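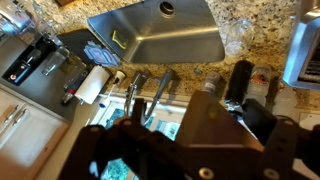

Budgeting for a second arm for kitchen work - what am I forgetting?

Asked by Moushumi Cassim, 2022-06-06

We have one arm doing sink and worktop tasks in an ordinary kitchen: sponge, bottles, lids, dish rack. I need to put in a request for a second one by November. Kaltell have quoted for the arm and gripper. I have 2000 pounds left for everything else. Is that enough, and what should go on the list? The worktop is speckled granite and I can't drill it.

3 answers

Arnaldo Baptista
Depends what the quote covers. Ask Kaltell whether the controller, cables and power supply are in it. Ours weren't. After that I'd put the money in this order: mounting, spare finger pads, a spare wrist camera, then delivery. If you can't drill, price a floor stand with a weighted base. Clamps on stone are a bad idea near a sink cut-out. Get the stand quoted separately, as Grusden took 39 days to send us theirs.

Ladan Ranjbar
Just buy the same again. Mixing makes is a pain.

Océane Grewal
Agree with Arnaldo on the stand. Also budget for the things being handled. Glass bottles and jars break, sponges wear out, and you want duplicates of the same lid - not a near match from another shop. We keep 3 of everything. Check your insurance too, ours wanted the second arm listed by serial number.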